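Room Turnover Robots: Questions from Staff
Last updated 13/07/2019

This page is for housekeeping, front desk and maintenance staff at the Plestesance guest house. It covers the tidying robots supplied by Petrauskas. If your question is missing, send it to Stijn Timmermans in operations and it will be added.

What will the robots do?
They clear surfaces and check drawers in guest rooms after checkout. Clearing means picking up trash, cans and used bowls. Checking means opening each nightstand drawer so that anything left behind gets found before the next guest arrives.

What will they not do?
Beds, bathrooms, windows and floors stay with housekeeping. So does anything a guest has asked for in person.

Are jobs being cut?
No positions are being removed this year. Two things change. The evening clearing round goes away, and a new duty called room release is added. Hours from the evening round move to the day shift. If you depend on evening hours, talk to Stijn before the new schedule is posted.

What is room release?
A housekeeper looks over the room after the robot has finished and marks it ready in Cletance, the same program used for room status now. A robot can't mark a room ready. If you find something wrong, leave the room on hold and pick a reason from the list.

Where is the training being done?
In the practice area, with furniture of the kind the robots have to handle. Staff can come and watch during a shift if their lead agrees. Stay behind the tape while an arm is moving, and watch for cables on the floor.
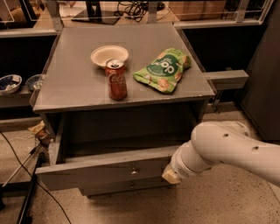
Drawer work in the practice area. The arm is at the top edge of the open drawer.

Why so much time on drawers?
Drawers stick, and the knobs are small. Housekeepers told us that most lost property calls are about nightstands, so this task was put first.

Who decides what is trash?
You do, if there is any doubt. Empty cans and snack bags go straight to the bin. Paper with writing on it, chargers, medicine and jewelry are left in place and the room goes on hold. Lost property rules have not changed.

Will I be blamed for something the robot breaks?
No. Enter it in Cletance under equipment damage with the room number. Don't pick up broken glass without gloves.

How do I stop a robot?
Press the red button on the base. Any employee can do this at any time, and you don't need permission. Call extension 616 afterward. Don't restart it yourself.

Does it record me?
The cameras are on while it works. The video is used to fix errors and is not used for performance reviews. Supervisors have no access to it.

Do I have to take the training?
Everyone who releases rooms does. It takes 2 paid sessions, and the first group finished in May. Sign up on the board in room 690.

Can I go back to my old duties if I don't like room release?
Yes, within the first month. Tell your lead in writing.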